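Towel Folding and Shelf Space: A Home Textiles Project

Student report, Home and Consumer Studies
Helstead

1. Why I chose this topic

My project looks at how the way a towel is folded changes how much shelf space it needs and how easily it comes off the shelf. I got the idea in April while helping in the linen room at the Caro guest house, where the bath towels are kept in one tall closet with fixed shelves. The shelves could not be moved, so the only thing left to change was the fold.

I wanted to answer three questions. Which fold makes the most even stack? Which fold is fastest for a beginner? Does it matter how the towel is lying when you pick it up?

The third question was added late. My first plan started every fold from a towel that was already spread out flat. When I read my notes from the linen room again, I saw that towels never arrive that way. They come out of a basket in a heap, and finding an edge is part of the job.

2. Materials

The towels in the shelf test were all the same kind, sold by Grimshaw as a plain bath towel. I used 21 of them, which was the number the linen room could lend me. All of them had been washed many times, so the results may be different for new towels.

Other materials were a tape measure, a kitchen timer, a notebook, a pencil and one shelf of the closet with everything else taken off it.

3. Work surface

I tried folding on a bed, on the floor and on a table. The bed was too soft and the corners would not line up. The floor was flat, but I had to keep kneeling and getting up again, and my times got slower toward the end of each set. A table at waist height was the easiest to work at.

A pale, smooth surface helps because the edge of a tan towel stands out against it. White foam board laid over a tabletop works well for this. It is stiff, it stays flat, and you can draw light pencil lines on it as a guide. A bath towel does not have to fit on the board completely at the start. It only has to fit after the first fold.
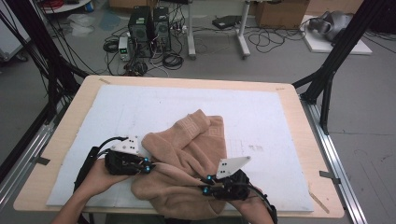 The starting position was the hardest part to keep fair. A towel dropped from the basket never lands the same way two times in a row. I decided to drop each one from the same height and then leave it alone until the timer started. I did not pull at it or turn it so that a good edge was on top.

A woven border is useful when the towel is in a heap. It feels flatter than the rest of the cloth and it tells you that you are near an end. After a few tries I stopped looking for corners and looked for the border first, then followed it sideways until I reached a corner. My times became steadier after that, so I threw out the early set and did it over.

4. The folds

I compared two folds.

Half fold: Bring the short ends together, then bring them together again, then fold once across. The stack has one thick rounded side and one side with many loose edges.

Allik fold: This is the name used in the linen room, and I do not know where it comes from. Fold the long sides in so they meet at the middle, then fold the strip in half, and in half again. All the long edges end up inside.

For both folds I smoothed the towel with the flat of my hand between steps. Skipping this made the finished towel thicker, and the difference was easy to feel when the towels were stacked.

5. Picking up thick fabric

Terry cloth has loops on the surface. They make the towel soft, but they also make it thick, and this changes how it should be held. If you pinch only a little of it, you get loops and not much of the base cloth, and the towel slips when you lift. If you pinch too much, you pick up two layers and the fold comes out crooked. The best grip for me was a raised fold of cloth held from both sides, close to the edge but not right on it. 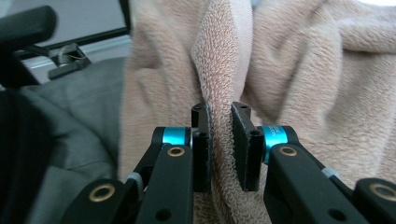
Figure 2. A fold of beige terry towel pinched between two black fingertips. The loops can be seen along the ridge.

I also found that it helps to lift slowly. When a heap is lifted fast, the lower part of the towel drags and the border twists. If it is lifted slowly, the weight of the towel opens most of the creases and there is less to smooth later.

6. Results

The Allik fold made the more even stack. The sides stayed straight and the top towel sat level. The half fold stack leaned toward the side with the loose edges, and I had to push it back twice while I was measuring.

The 21 towels in the Allik fold made a stack 453 millimeters high when they were divided into 2 equal piles with one towel left over. I left the extra towel out of the measurement. The half fold piles were higher, but they leaned so much that I do not trust the exact number, and I have not put it in the report.

The half fold was faster. It has fewer steps and does not need the middle of the towel to be found. With practice the gap between the two folds got smaller, but it did not go away.

Taking a towel off the shelf was easier with the Allik fold. With the half fold, the loose edges of the next towel often came along with it.

7. Problems

The timer had to be started and stopped by hand, so short times are less reliable than long ones. I would have liked 100 folds of each kind and did not get that far before the closet was needed again. I was also the only person folding, and I am right-handed. The lean in the half fold stack could be partly from that.

8. What I would do next

I would repeat the test with hand towels and with a thinner weave, starting from a heap each time. I would also mark the middle line on the board before the first fold, as finding the middle took up most of the extra time in the Allik fold.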